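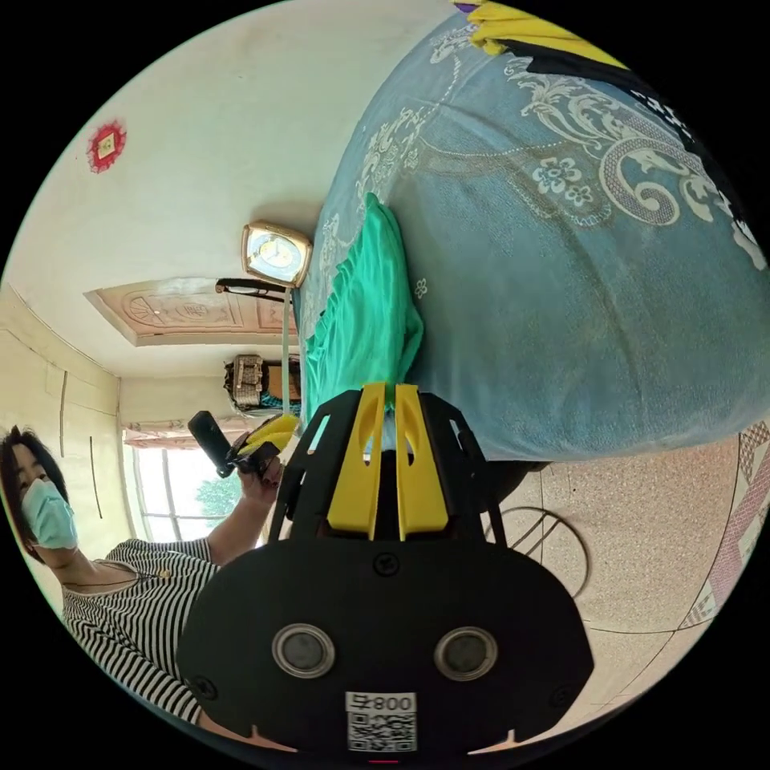
Slide 1: One green cloth, one big patterned bed.

Hi everyone, thanks for coming out on a cold one! My talk is about folding laundry on the bed, and I could go on about it all night, so somebody in Wiscombe please wave at me when I hit 20 minutes.

Start with the surface. I love a bed for this (so much room!) and I love a bedspread with a big pattern even more. Look at the scrollwork on this one, all those curls and little white flowers. You can use a pattern like that as a ruler. Line a hem up with a row of flowers and you'll see right away if it's crooked.

PAUSE. Ask who folds on the bed, who folds on a table, who folds standing in the hallway. Let the hallway people talk.

Next, picking things up. Most of us grab a bunch from the middle, and then we've got a ball in the air. Find an edge first, then slide along to a corner. Do the demo with the Bulau towel, slowly, twice.

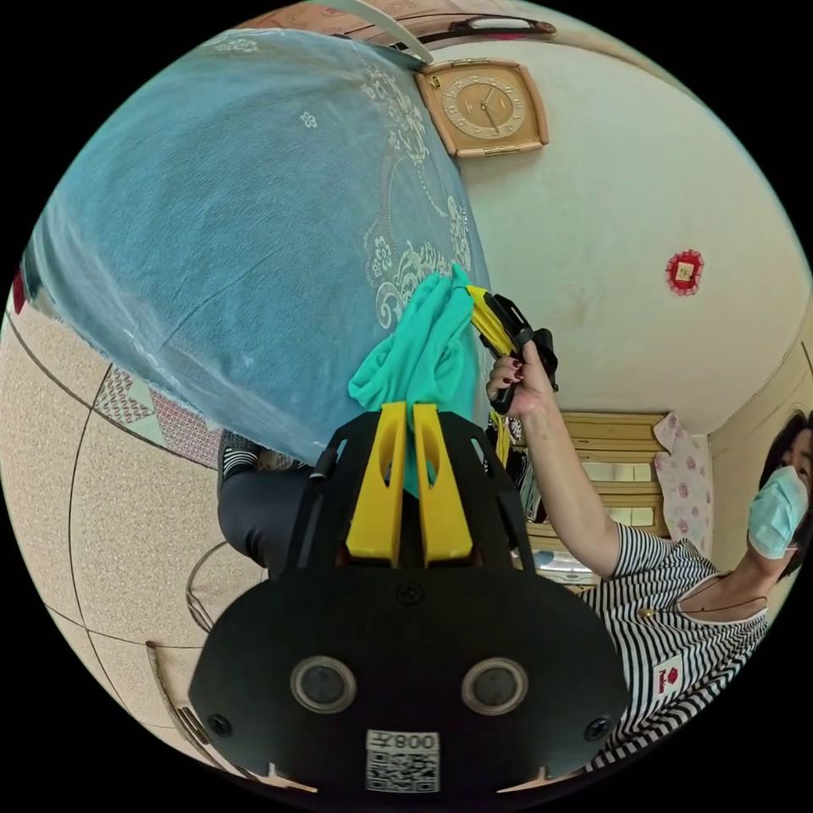 Slide 2: Teal cloth in a bunch, down where the bedspread meets the wall.

The wall side is where things get lost! Socks, pillowcases, one glove since December. I work from the wall outward now: pull everything toward the middle, shake it, then lay it flat. If two of you are doing it, both stay on the open side and pass.

Skip the bit on fitted sheets if we're running late. It's in the Vilela handout anyway.

Then the pile, my favorite part. Big flat things go at the bottom, slippery ones in the middle, and whatever you'll wear tomorrow on top. Keep the folded edges facing you so you can pull out a color without wrecking the rest.
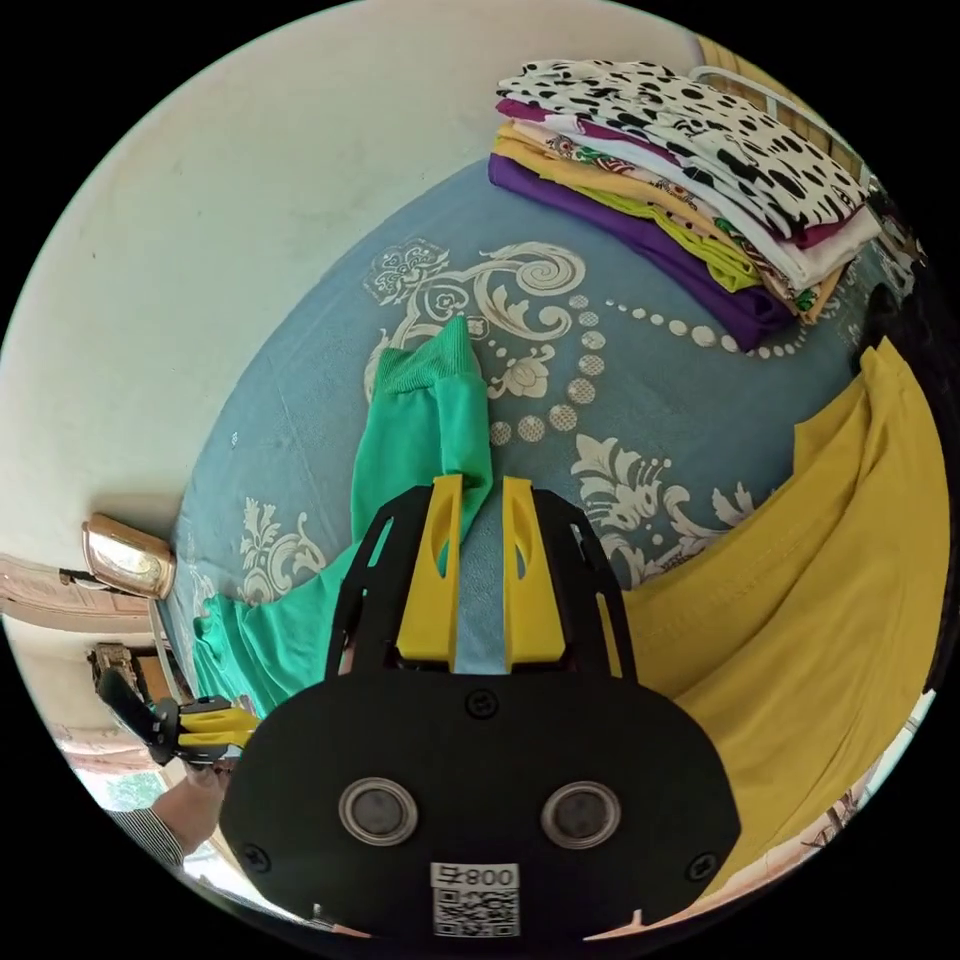

Slide 3: Questions, and a folding race

Long sleeves first, they always ask. Lay the piece face down, smooth from the collar, sleeves straight back, then thirds. Hand out the Rarkovdale shirts, two per table, and go!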